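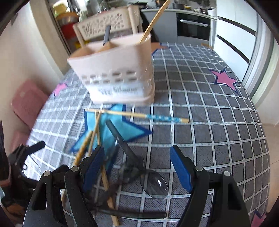
Basket going up, sticks and scissors still on the star cloth. Usha's kitchen.

September 2020

Ok quick one before bed, have to be up early and my hands smell like rubber.

Club at Usha's again. School still shut to clubs so kitchen table it is. Me, Usha, Kobe, Jolien on the laptop from home with her sound going in and out. Mr Van Wijk dialed in for the first bit, said "good, good, more clutter" and left for a meeting.

So more clutter. We had been doing the tidy table task with blocks, which was too easy and he knew it. Usha emptied half a drawer onto the cloth. Chopsticks, thin wooden sticks, black scissors, a clear oval lens thing, the white basket. Task is basket plus whatever goes in it. One person on the gripper, one resets, one logs. Swap when you get bored or when Kobe starts humming.

I was on gripper first. Blue pads are the new ones Milan cut, longer than the old set. Much better on the sticks. Still hopeless on the lens!! It lies flat and the pads just skate over it. Tried coming in low, tried tilting, tried dragging it toward the edge of the table and Usha yelled because her mom would kill us if it hit the floor. Wrote "lens: 0" in the log and underlined it. Jolien says put it on something soft so it tips. Maybe. Maybe just leave it out and say so in the report.

Long chopstick with the blue band is my favorite, easy to find again on the video. Scissors ok if you get the handle end. If you get the blade end they swing round and knock everything.

Basket is fine empty, bad full. Long stick in it tips the weight over. Kobe wants to try grabbing it off center to make up for it, I said do it your turn not mine.

Numbers so I dont lose them. 483 clips tonight counting the bad ones. That makes 1666 since May and Jolien's folder says 1643. So somewhere there are 23 that she doesnt have or I have counted double. Went through it with her on the phone for ages, got nowhere, she thinks it's the batch from De Graaf's garage when the card filled up. Asked Milan to check his card. He says tomorrow, he always says tomorrow.

Also argued about the name. Entry form for Loltdale wants a team name and a project name and Kobe put Drultari for both. I dont hate it. Usha wants something people can spell. Left it as Drultari for the project and blank for the team.

Form also wants a "problem statement, 2 paragraphs". Have one. It is mostly the word household. Mr Van Wijk will want it said how many objects and why those ones, and the why is that they were in the drawer. Need to dress that up a bit.

Usha's mom came in at the end, looked at the table, asked if we would be wanting dinner on it or not. Rice and beans and the good pickle. Ate with the gripper on the chair next to me like a guest.

To do
- charge both batteries (BOTH)
- tighten left jaw, I think it's drifting, check the screws
- ask Idton about spare pads, Milan is nearly out of the blue
- missing clips
- second paragrpah
- give Usha back her scissors, they ended up in my bag

Too tired to do the batteries. Doing the batteries.

Recent entries
Pads came off again
Garage day at De Graaf's
Jolien fixes the log (sort of)
Milan and the glue
First try with blocks
Got the form from Loltdale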